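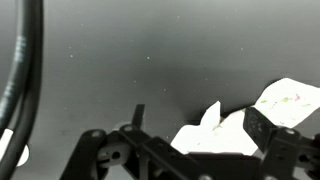

Vol. 10, núm. 2, pág. 15

Informe de prácticas de Estructuras II
Viga continua con asiento de apoyo: lo que dice el cálculo y lo que no
Entrega: 3/2/23

1. Planteamiento

El enunciado pedía estudiar una viga continua de dos vanos iguales, apoyada en tres puntos, con carga uniforme y un descenso impuesto en el apoyo central. Es un problema hiperestático de grado uno y en clase se resuelve en media pizarra. Mi intención era comprobar si el resultado aguanta cuando se sale de la pizarra, y adelanto que no me ha convencido del todo.

La geometría procede de la pasarela peatonal de Zirnundale, cuyos planos simplificados reparte el departamento. La memoria de aquel proyecto, firmada por la consultora Utard, trata los tres apoyos como rígidos y no dice una palabra de asientos. Puede que no hiciera falta. También puede que no se calcularan.

2. Método

Se elige como incógnita el momento flector sobre el apoyo central y se coloca allí una rótula ficticia. La estructura queda reducida a dos vigas biapoyadas, y la condición que falta es que los giros a ambos lados de la rótula sean compatibles. Para vanos de longitud L, carga q y rigidez EI, con un descenso d del apoyo central, el momento resulta:

M = -qL²/8 + 3·EI·d/L²

El primer término es el de siempre. El segundo es el que me interesa, porque crece con la rigidez: cuanto más robusta es la viga, más le afecta el mismo asiento. Varios compañeros daban por supuesto lo contrario, y yo también hasta que hice la cuenta.

Conviene aclarar una confusión que se repitió en las tutorías. Aplicar un momento exterior sobre el apoyo central no quita hiperestaticidad. Añade un dato a la carga, pero el número de reacciones desconocidas sigue siendo el mismo y las ecuaciones de equilibrio también.

3. Caso numérico

Tomé L = 10 m y q = 15 kN/m. Sin asiento, el momento en el apoyo central es de -187,5 kN·m. Para que el asiento anule ese momento hace falta d = qL⁴/(24·EI). Con EI = 60 MN·m², salen 104 mm, un valor que en una pasarela real se vería a simple vista y que habría dado problemas mucho antes.

Con un descenso más creíble, de 15 mm, el segundo término vale 27 kN·m y el momento baja a -160,5 kN·m. A cambio, aumenta el momento positivo en los vanos - y ahí es donde la memoria de Utard me parece floja, porque la armadura inferior se dimensionó sin margen para ese aumento.

4. Comprobación con programa

Repetí el caso con Brormont, el programa de barras instalado en el aula. Coincidió con el cálculo manual hasta el último decimal mostrado. No lo considero una verificación: el programa parte de las mismas hipótesis (Bernoulli, material lineal, pequeños giros), así que lo raro habría sido que discrepara. Solo demuestra que no me equivoqué al teclear.

Probé después a sustituir el apoyo central por un muelle de 930 kN/m. El momento central pasa a ser positivo y el modelo da un descenso tan grande que deja de tener sentido físico. Brormont no avisa de nada y dibuja el diagrama con la misma tranquilidad.

5. Valoración

El método de las fuerzas funciona y no tengo nada que objetarle. Mis dudas van hacia los datos de entrada. El valor de d no lo conoce nadie con precisión, la rigidez EI de una sección fisurada tampoco, y el producto de ambos entra directamente en el resultado. Dar el momento con un decimal, como he hecho más arriba, es costumbre académica.

Queda pendiente el efecto de la fluencia, que reduciría con el tiempo el término del asiento. La guía de la asignatura lo deja para octubre.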